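Murarance Veterans Association
Minutes of the February meeting, Gaete Hall

Called to order at 7 p.m. The pledge was said and the January minutes were approved as read.

Claims help. The county service office will send a representative to the hall once a month to help members file disability and pension claims. Bring discharge papers and any letters from the VA. Walk-ins will be seen after those with appointments.

Rides. The Drimo van is back from the shop. We have four drivers signed up for medical trips and need more. Drivers must show a current license and proof of insurance. Requests for rides should be in by noon the day before.

Relief fund. Motion made and seconded to give $300 to the Pliritz emergency pantry for military families. Discussion on whether to wait until after the pancake breakfast. Motion carried, 8 to 3.

Grave markers. Several flag holders in the old section of the cemetery are broken. Replacements to be priced before the next meeting. Families who want a bronze marker for a veteran already buried there should ask for the form at the front desk.

Old business. The coffee hour for spouses and surviving family stays at 10 a.m. The hall door on the parking lot side still sticks. Tabled.

New business. Nominations for officers open in March. Dues are payable at the door or by mail.

Adjourned 8:20 p.m.
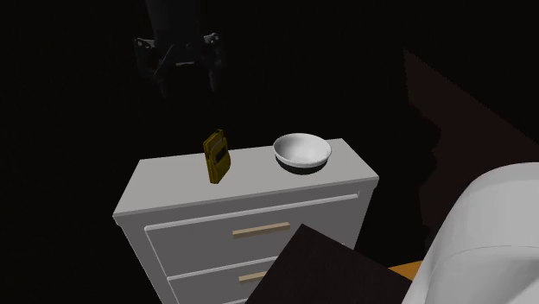
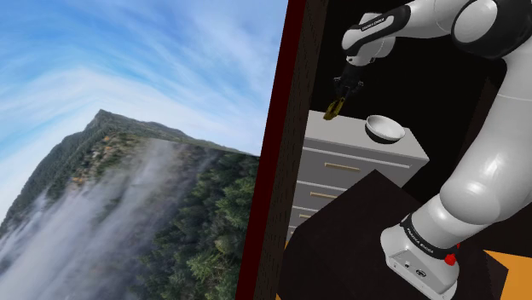 Computer renderings: dresser with bowl (first), mountain backdrop (second).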